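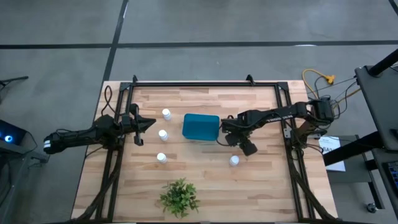

Fig. 3.1 Four small white bottles, capped, on a wooden tabletop.

Chapter 3
Packaging and What It Costs

Key terms: primary package, secondary package, unit cost, closure, shelf life

Most buyers never think about the bottle. They pay for it anyway. In some product lines, lotion for one, the container and cap cost more than what goes inside. This chapter looks at why, and at who ends up paying.

Start with a small case. Endang Liem sells hand lotion under the name Yensuk. First order of bottles: 403, from a supplier called Tesex. High price per bottle. Second order, 3203. Much lower price, but now a storage bill, and cash tied up untill May. Was the second order the better deal? Depends what you count. We come back to this in Section 3.2 with the full numbers.

Three things to watch for as you read:

Fixed costs, like the mold and the label plates. Paid once, spread over the run.
Variable costs. Resin, caps, ink, freight.
Waste. Cracked bottles, crooked labels, caps that dont seat.

Oranuch Klinhom, a buyer at Plarkholm, keeps waste on its own line in the budget. Many firms fold it into materials. Both are allowed, see the note on page 813 of the combined edition.

Before you go on: review break-even point, Chapter 2. You will need it.

3.1 Primary and Secondary Packages

A primary package touches the product. Bottle, tube, jar. A secondary package holds the primary ones, usually a carton.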